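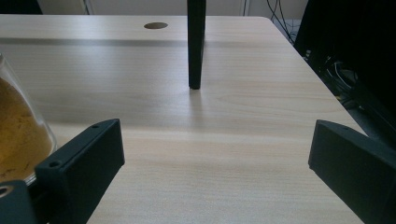

Drernia relabels its peel range and moves the strongest strength to clinics only

Skincare maker Drernia has changed the way it sells its acid peels. From May, every bottle in the range carries the pH of the finished product next to the acid percentage, and the strongest lactic acid peel is no longer sold to the public. It can now be ordered only by clinics and salons holding a trade account.

The change covers 24 products, including the pads, the two body lotions and the neutralising spray. The formulas have not been altered, with one exception, described below. Stock bought under the old labels remains suitable for use until the date printed on the base of the bottle.

Why pH is being printed

A peel is normally sold by percentage. The figure tells the buyer how much acid went into the bottle, but it says little about how much of that acid is free to act on the skin. At a low pH most of the lactic acid is in its free form and passes readily into the outer layer. As the pH rises, more of it is held as a salt, which works mainly as a moisturiser. Two bottles with the same percentage can therefore give quite different results.

Joon-young Do, head of formulation at Drernia, said the old labels had led customers to compare products that could not fairly be compared.

"We had people moving from a buffered product to an unbuffered one at the same percentage and assuming nothing would change," Do said. "The number on the front was the same. The skin response was much stronger. Printing the pH does not remove that risk but it gives the buyer something to check."

The pH shown is the value measured at filling. Lactic acid products can drift slightly over their shelf life, and the company has set a permitted range for each product. The range appears in the technical sheet and not on the bottle, where there is no room for it.

Home and clinic strengths

The home range now stops at the mid-strength lactic peel. The stronger version, previously sold online with a warning notice and a tick box, has been moved to the trade list. It will be supplied in the same amber glass, with a plain dropper insert in place of the brush cap. The brush cap was found to hold liquid between the bristles and could deliver a second, heavier coat on the first stroke.

Trade customers need to send proof of training and insurance before the first order. Existing trade accounts are not affected and do not have to reapply. Private customers who have an open repeat order for the strong peel will have it cancelled at the next billing point, and will be offered either the mid-strength product or a refund of any prepaid balance.

Ason, which distributes the range to salons, is handling the trade applications. It expects to answer each one within 9 working days. Applications sent without an insurance certificate will be returned unprocessed.

The reformulated product

The one product to change is the mandelic acid pad. The earlier version used denatured alcohol as its main solvent. This helped the pad dry quickly on the skin but also left some users with tightness across the cheeks, and it caused the pads at the top of the tub to dry out once the seal was broken. The new version uses propanediol and water, with a small amount of glycerine. The acid content is unchanged at 5 per cent.

Drying time is longer. Users are advised to wait until the skin no longer feels tacky before putting on a moisturiser. The new pads are also slightly heavier in the hand and the tub should be turned upside down for a few minutes before first use, so that the liquid spreads evenly through the stack.

The fragrance has been removed as well. Mandelic acid has a faint almond smell of its own, which some customers may notice now that nothing covers it.

Test programme

Before relabelling, the company ran a stability and user test programme at its site in Nindham. Nearly 3000 bottles and tubs were held under three storage conditions - a cool cupboard, a warm room and a cabinet cycled between the two - and sampled at intervals for pH, colour and acid content.

The peels in amber glass stayed within their permitted range under all three conditions. The body lotions, which are packed in a soft plastic tube, showed a small rise in pH in the cycled cabinet. The company describes this as within limits but has shortened the period-after-opening mark on both lotions as a precaution. The new mark is shown by the open-jar symbol on the back of the tube.

The user test was smaller and was not designed to measure results on wrinkles, pigmentation or blemishes. It looked only at comfort, redness after rinsing and whether people could follow the new instructions without help. Users were given the bottle, the leaflet and a timer. The commonest error was leaving the peel on while reading the rinsing section, and the leaflet has been reordered so that the rinsing steps come before the application steps.

A second error concerned the neutralising spray. Several users took it to be a toner and put it on before the peel. Used in that order it raises the pH at the skin surface and blunts the effect of the acid. The spray bottle now carries the words "use after peel" on the front in the largest type that fits.

Directions for use

The revised leaflet sets out the following for the mid-strength lactic peel:

Test on a small area behind the ear or on the inner arm and leave for a full day before using on the face.

Cleanse with a mild, non-foaming product and dry the skin fully. Damp skin takes up acid unevenly.

Apply a thin layer to the forehead first, then the cheeks, then the chin. Avoid the eyelids, the corners of the nose and the lips.

Start the timer when the first area is covered, not the last.

Rinse with plenty of cool water at the end of the stated time, or at once if stinging becomes sharp. Mild tingling is expected.

Apply the neutralising spray, then a plain moisturiser.

Use a sunscreen every morning during the course and for at least a week after the last peel.

The leaflet also lists situations in which the peel should not be used. These include broken or sunburnt skin, active cold sores, recent waxing or laser work, and current use of prescribed retinoids unless the prescriber has agreed. People who are pregnant are asked to speak to a midwife or doctor first. Scrubs, cleansing brushes and other exfoliating acids should be stopped for several days on either side of a peel.

Visible flaking is not a sign that the peel has worked. Most users of the home strengths will see little or none, and picking at any loose skin may leave marks that last longer than the original complaint. This applies in particular to darker skin tones, where irritation can itself lead to patches of pigment. For these users the leaflet now suggests beginning with the mandelic pad, which has a larger molecule and passes into the skin more slowly.

Price and supply

Prices stay the same across the home range. Trade prices for the strong lactic peel will be set out in the next Ason list. Pharmacies and independent shops may continue to sell bottles with the old label until their stock has gone, apart from the strong peel, which should be taken off the shelf and returned through the usual route.

The counter at the company's shop in Ham will check older bottles against the batch record and give the customer the pH figure for that batch. Customers elsewhere can send the batch code, which is stamped below the barcode, through the contact form. The code begins with two letters. Bottles on which the code has worn away cannot be matched, and the advice in that case is to treat the product as the stronger of the two lactic strengths and not to use it at home.

A technical sheet for each product, with the permitted pH range and the full ingredient list, can be requested from the same form.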